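Grow With Us: Call for New Growers at Fadow Farm

Fadow Farm is opening its lower field again in April, and we're looking for people who want to spend a season growing food in real dirt. We have 34 plots this year. You can take one on your own or share it with a friend, a cousin, your whole household – whoever is willing to pull weeds with you!

Each plot is 1,100 square feet, big enough for a proper stand of corn with beans and squash underneath, and still leaves room to try something odd. Last year we had okra taller than the fence and a row of peanuts that did far better than any of us expected. We'd love to see more sweet potatoes this time. The soil down by Stakis Creek is sandy and they should be happy in it.

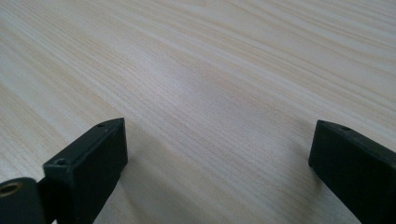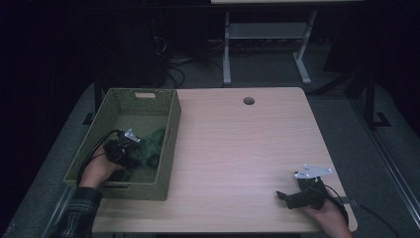
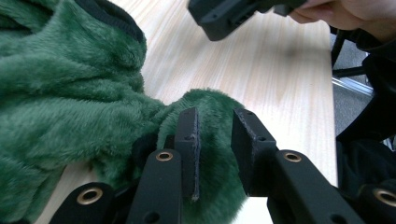

A grower from last season wrote to say that the first two weeks were hard on the back, that the early mornings became the best part of the day, and that we should tell new people to plant half as many zucchini as they think they need. Noted!

What we ask of you: come out at least twice a week through the growing season, keep your paths clear, and join the field meeting at 7 in the evening on the first Monday of each month. Watering is by hose from the two taps on the Montoya Road side, so you'll be sharing with your neighbors.

What you get: the plot, plowed once before you start, compost from the big pile, and use of the tool shed. Seed is up to you, though there is always a swap going on. Whatever you harvest is yours to eat, give away or sell at the Greltano market.

You don't need any farming background. If you've only ever kept a tomato alive on a balcony, please apply – we mean it.

To apply, send us a short note with your name, what you'd like to grow and which days you can usually come out. Paper notes can go in the green mailbox at the farm gate. We'll answer everyone before the end of March.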